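About Tramard

February 2, 2022
By the Tramard research staff

Tramard is a robotics research company with offices in Drostolow. We study how a home robot should move its arms when it has to work close to doors, counters and walls. All of our training is done in simulation. We have 11 people on staff, most of them programmers.

Our main research method is called Cirus. It began as a planner for open spaces, and it did poorly once furniture was added. The arm would find a path to the target and then stop short of it because the planner had not left room for the width of the hand. We rewrote it so that the hand, the fingers and the rest of the arm are all checked against nearby surfaces at every step of the motion.
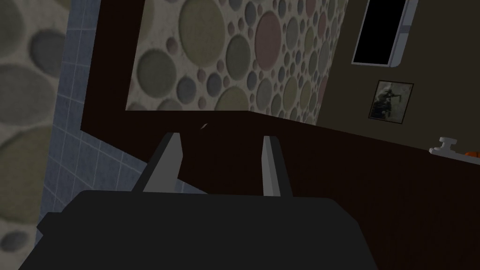
Hand view in the simulated room, fingers apart.

How Cirus works

Each trial starts with a room, a robot pose and a target point. Cirus proposes a short motion, checks it for contact, and keeps it or throws it out. If a motion is kept, the next one starts from where it ended. The planner does not get to see the whole room. It works from the robot's own views and from the joint positions.

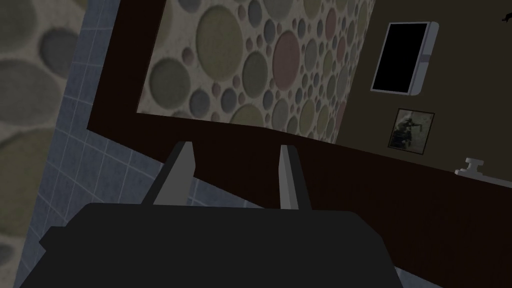

Room layouts are kept in a shared library. We change the lighting, the wall patterns and the surface finishes between batches so the method does not come to depend on a certain color or texture. Busy patterns were a problem in the first version. Depth estimates near a patterned wall were noisy, and the planner treated the noise as an obstacle. A filter added in October took care of most of it.

We also score the arms together. An arm that reaches its own target but blocks the other one is counted as a failure. Panels are the hardest case, with one on each side of the robot and little space to turn an elbow.

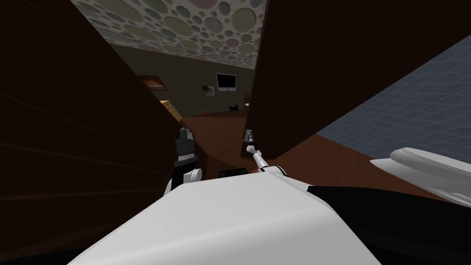 Results so far

Our last full test used 3000 trials. Cirus finished nearly 2000 of them without unwanted contact. The old planner was run on the same set and did worse on every room type. The gap between the two was largest in small rooms.

Most of the remaining failures fall into 3 groups: the fingers touch the far edge of a counter, the wrist turns the wrong way at a corner, or the planner runs out of time. We are working on the corner cases first.

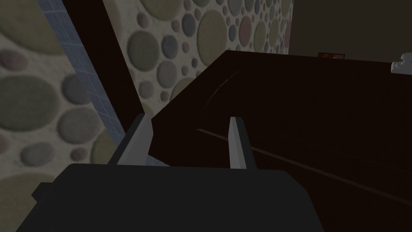
Working with us

We share our room library and scoring code with research partners on request. Our longest partnership is with Contreras, which makes cabinet hardware and supplies us with hinge measurements. We do not sell robots. Student placements last one term and are based at the Drostolow office.

Comments

gridwalker: Is the time limit per motion or for the whole trial? I couldn't find it on the page.

Tramard staff: Whole trial. Single motions have no limit of their own.

m_hollis: We saw the same noise near patterned walls with our own setup. Would like to read more on the filter if you write it up.

parttimecoder: Do student placements have to be in person?

Last updated: same day as posting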